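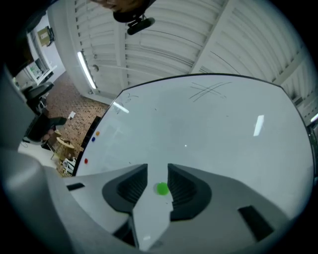
Wostum Evening Drawing: your questions

I get the same handful of emails every August when I put the new dates up, so I've put my answers in one place. If yours is missing, write to me and I'll add it (eventually!). Last tidied up on 15th October.

I can't draw at all. Can I come?

Yes, please do! Most people who walk in for the first time tell me they can't draw, and they usually mean they stopped when they were ten or so. I stopped at eleven myself and didn't pick up a pencil again until my second child started school. You won't be asked to show your work unless you want to, and I don't do that thing of walking along behind everyone and sighing.

How much is it?

£30 for the term, paid when you sign up. If that's tricky just tell me quietly and we'll sort it out in bits. I don't do single evenings any more – I tried it for a year and spent more time hunting for change than teaching.

What should I bring?

A soft pencil (2B is lovely, 4B if you like things smudgy), a rubber, and a sketchbook you're not scared of. By that I mean a cheap one. People buy a beautiful hardback with thick cream paper and then can't bring themselves to make a mark in it. I have a shelf of those at home, all blank.

Do I need special pens?

No, though you may well want some by week five, when we do ink. I use Hayashi fineliners and I like them a lot, but whatever's in your kitchen drawer will get you through. Ballpoint is brilliant for shading and doesn't get half the credit it should.

What happens in an evening?

We start with quick warm-ups, thirty seconds each, far too short to fuss over. Then I explain whatever we're looking at that week, and after that it's mostly quiet drawing with the odd burst of chat. There's tea at half time. The second half is for your own thing, or for finishing what you began, or for staring out of the window, which I've done plenty of.

Will there be perspective?

A bit, in weeks three and four. I know, I know. We do it with boxes and then with a street, and I promise there's no measuring. If it really makes you miserable you can draw the biscuits.

I always press too hard. Any tips?

Hold the pencil further back, near the end, and move your whole arm instead of just your fingers. It'll feel silly and your lines will wobble, and then after a week or two they'll loosen up. Shading goes better this way too. For hatching, keep your strokes going in the direction that's comfy for your hand and turn the paper when you need a different angle. I spent years twisting my wrist about before somebody at Skorner pointed out that paper turns!

How do I practise in between?

Little and often. I draw my breakfast most days, badly, and it takes as long as the toast does. Buses are good, waiting rooms are even better. Try drawing the same mug every evening for a week and you'll be sick of it by the end, but the last one will have a handle that looks joined on.
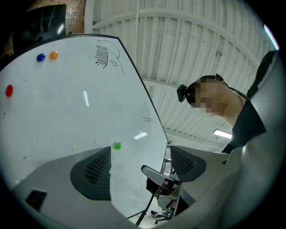
Aarti Awasthi wrote in to say that the mug exercise drove her up the wall, and that she got much further by drawing her left hand in a different position each morning before work. She also says to put a date on every page, even the awful ones, and to leave the sketchbook open on the table so there's no excuse.

I've nicked the hand idea, so expect it this term. I still think the mug is good for you.

Can I bring my teenager?

From fourteen up, yes, and they don't need you there with them. Younger ones are better off with Madhu Solanki's group, which does a lot more paint and glue. Get in touch and I'll pass your details on.

Is there a show at the end?

There is, it's called Nolonon and it's very relaxed. We hung 104 drawings last time and one of them fell on my foot. You can put in up to three pieces, framed or just clipped up, and you don't have to put in any.

What if I miss a week?

Come back the next one. I'll email the notes round if you ask me.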